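**Shoelace robots do well on the shoe they know**

September 2024

A two-armed robot set-up can lace and tie a trainer without a person stepping in, according to a paper put out this month by the research group at Jondus. The group says its training method, called Sindar, needs far fewer recorded demonstrations than earlier attempts at the same job. The numbers are good. They are also narrower than the headline on the group's own website would have you believe.

Sindar works from recordings of people steering the arms by hand. The group collected 756 of these, then threw out the slow and clumsy stretches and trained on what was left. A second step, which the paper calls "re-gripping", teaches the arms to let go of a lace and try again when the first hold is a poor one. Most of the claimed gain comes from that second step.

In the main test the arms made 300 attempts at pulling a loose lace tight and passing it across. The paper reports that the new method failed on 13 of them. That is a strong result for soft, floppy material, which has troubled robot builders for years. A lace doesn't hold its shape, it slips, and it looks much the same whichever way it is twisted. 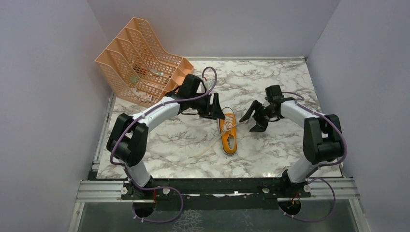
*The two-armed set-up with a trainer on the worktop, a lace running up to the right-hand gripper.*

The trouble starts when you look for what was changed between attempts. All 300 were made with the same model of shoe, placed by a member of the team near the middle of the worktop. The laces were pale against a bright upper, about as easy for a computer to pick out as one could ask. The paper has no results for dark laces on a dark shoe. It has none for worn or frayed ends either.

There is a test on unfamiliar footwear, but you have to go to the appendix for it, and it covers only 2 other shoes. Results there are given as a chart with no table behind it. The authors write that performance was "lower but encouraging". How much lower is left for the reader to judge from the height of the bars.

Then there is the matter of what counts as a success. An attempt was marked as passed if the lace ended up in the right place within the time limit, however many tries the arms took on the way. A reader interested in speed will find no average time per lace anywhere in the paper.

Normunds Sakalauskas, who works on cloth handling at Eglītis and had no part in the study, said he thought the re-gripping idea was sound and would try it himself. He was less taken with the comparison. "They set their new method against their own old one," he said. "I would like to see it against somebody else's, on a shoe that somebody else has chosen."

Jondus says it picked a single shoe so that the two methods could be compared fairly, and that wider trials are planned. It gave no date for them. The group has also signed an agreement with Gekevier, a footwear repair firm, to look at whether the arms could be used to re-lace shoes before they are posted back to customers. Neither side would say what the agreement is worth or whether any equipment has been ordered.

The training recordings have not been released. The code will follow, the paper says, "after review".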